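タオルが硬くなる町で
硬水の土地ミルバーグの洗濯事情 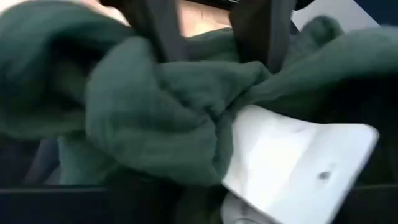
洗ったタオルがごわつくのはなぜか。

水に溶けているカルシウムやマグネシウムが洗剤の成分と結びつき、かすになって繊維に残るためである。すすぎが足りないとこのかすが積み重なり、パイルが寝たまま乾く。洗剤の入れすぎも同じ結果を招く。

ミルバーグに引っ越してくる人は、たいてい最初の月にやかんの底の白い粉に気づく。次に気づくのがタオルである。町の水は石灰岩の丘から来ていて、昔から硬い。石けんの泡立ちが悪く、浴室の蛇口には白い輪がつく。地元の人は慣れていて、訊かれなければ水の話はしない。

ブレア・ガンさんは駅から坂を上がったところで洗濯店「ドラモンド」を営んでいる。店名は前の店主のもので、看板を替える費用が惜しくてそのままにした。店に入ると左手に受付、奥に洗濯機が並び、裏口の外が物干し場になっている。朝6時に機械を回し始め、昼前には最初の分を外に出す。取引先は町の宿と理髪店が多く、持ち込まれる品の大半はタオルだ。

「お客さんが最初に言うのは、新品のときはよく水を吸った、ということです。でも新品のタオルは案外吸いません。仕上げ剤がついているので、一度洗ってからが本番です」とガンさんは話す。

新しいタオルは、使う前に洗剤なしか少なめの洗剤で一度洗う。柔軟剤は入れない。柔軟剤は繊維の表面に薄い膜を作るので手触りはよくなるが、吸水は落ちる。ドラモンドでは宿のタオルに柔軟剤を使っていない。理髪店の蒸しタオルも同じである。どうしても使いたいという個人の客には、数回に一度にするよう勧めている。

すでに硬くなったタオルには、クエン酸を使う。店のやり方は次のとおりだ。

洗剤で普通に洗い、よくすすぐ。
最後のすすぎの水に、30リットルあたり小さじ2杯のクエン酸を溶かす。
5分ほど置いてから脱水する。
塩素系の漂白剤とは絶対に一緒に使わない。

最後の一行は、受付の壁にも大きな字で貼ってある。酸と塩素系漂白剤が混ざると有毒なガスが出る。前の日に漂白したものを続けて処理するときも、間に水だけのすすぎを入れる。

一度で元に戻るとは限らない。長く使ったものは二度、三度と繰り返す。それでも硬いままなら、繊維そのものが傷んでいる。ガンさんはそういうタオルを客に返すとき、雑巾にする時期だとはっきり伝える。嫌な顔をされることもあるそうだ。

干し方でも差が出る。脱水が終わったらすぐに取り出し、両端を持って上下に強く振る。これで寝ていたパイルが起きる。ガンさんは一枚につき十回と決めているが、急ぐ日は減らす。濃い色のものは裏返すか日陰に干す。7月の日差しでは、濃い色のものほど褪せが目につくという。日なたに長く置きすぎるとかえって硬くなるので、乾いたら早めに取り込む。

乾燥機を使うなら、外で八割方乾かしてから最後に短く回すのがよいという。最初から乾燥機に入れると時間も電気代もかかるし、縮みも出やすい。反対に全部外干しで済ませたいときは、取り込んだあとに手で軽くもむだけでも違う。

隣町ギルニエには、タオルを織る小さな工場が残っている。1階に織機、2階に縫製の作業台がある。ここでは今も綿のパイル地を織っていて、厚手のものと薄手のものの両方を出している。工場の人に選び方を尋ねると、硬水の土地なら薄手にしなさいと言われた。厚手のタオルは店頭では立派に見えるが、すすぎに水が要り、乾くのにも時間がかかる。かすが残りやすいのも厚手のほうだ。

見本室で見せてもらった中に、17年使ったという薄手の一枚があった。縁の糸は二か所直してあり、真ん中は向こうが透けそうなほど薄い。手を拭くと水はよく取れた。工場では縁の縫い直しも受けていて、一度に預かるのは最大で51枚まで。宿がまとめて送ってくるため、上限を決めたのだという。個人で頼むなら、冬のほうが早く仕上がる。

ガンさんの店でも、この工場の薄手のタオルを売っている。売れ行きを尋ねると、ぼちぼちだという返事だった。贈り物にする客は今でも厚手を選ぶ。自分で使う分を買う客は、二度目から薄手になる。

軟水器を入れる家も増えてきた。塩を使って水中のカルシウムを取り除く仕組みで、タオルにもやかんにも効果がある。ただし塩の補充が要るし、置き場所も取る。ラルティク通りの古い集合住宅では、流しの下に入らず断念した家が何軒かある。そうした家の人が、シーツとタオルだけをドラモンドに持ってくる。

取材を終えて店を出るとき、午後の分の脱水が終わった。ガンさんは裏口の戸を足で押さえ、かごを抱えて物干し場へ出ていった。しばらくのあいだ、タオルを振る音が坂の下まで聞こえていた。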